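Flornby Grasping Study: Progress Report to the Ikell Fund
Reporting period ending September
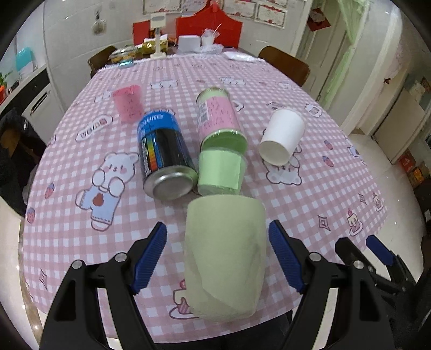

What is the study trying to find out?
The study is testing whether a robot arm can learn to sort and stand up household cups from demonstrations made by people with hand-held grippers, with no demonstrations recorded on the arm itself.

Work completed
The team recorded 861 demonstrations in this period. Each was checked by a second person before it entered the training set. Demonstrations in which the fingers left the camera's view at the moment of contact were removed. The recording guide was revised under Uchenna Akpan, and all sites now use the same starting position for the gripper.

Recording took place in furnished homes, with the usual household items left on and near the table. Cups of plastic and paper were used together with drink cans, and several were laid on their sides so that the operator had to choose a direction of approach.

Results
The policy trained on this set was run on the Nwosu arm for 100 trials with cups that did not appear in training. It completed 74. The earlier policy, trained only on upright cups, was given the same 100 starting layouts and did not reach the agreed threshold. Most remaining failures came from a late closing of the fingers on cups lying against another object.

Open matters
Patterned tablecloths still lower the accuracy of the position estimate. Zübeyde Ateş is leading a comparison of two correction methods, and results will be included in the next report. Delivery of replacement finger pads from Fukano was delayed, and the spare set is in use.

Next period
The team will record further demonstrations with objects touching one another and repeat the trials under evening lighting. No change to the approved budget is requested.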